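Unit 2: Preparing a Work Table for Mixed Objects

This handout accompanies the Tuesday practical at the Kurnholm teaching rooms. Students should read it before attending and bring a copy with them.

A table used for sorting and handling must first be covered. Sheets of cardboard are suitable for most work in this unit. They protect the surface, reduce noise and stop small parts from rolling. Sheets should lie flat, and any that have become creased or torn should be replaced from the Prodwood store (shelf 26).

Objects are then set out according to size. Tall items are kept clear of the edge and held upright when they are moved. Paperback books may be laid down at any angle, provided that the cover is not bent.
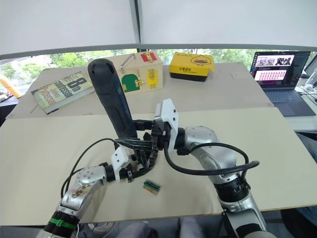
Small components require particular care. A part with fine teeth or pins should be placed where it will not be covered by a larger item, and should never be pushed across the cardboard. Wooden puzzle boxes with rods or latches are to be left standing, with moving pieces untouched until the exercise calls for them.

The table must be at least 600 mm deep. At the end of the session, all objects are returned to the Clulta cabinet in room 707 and the record sheet is signed.

Further reading: Kang, Course Reader, section 2.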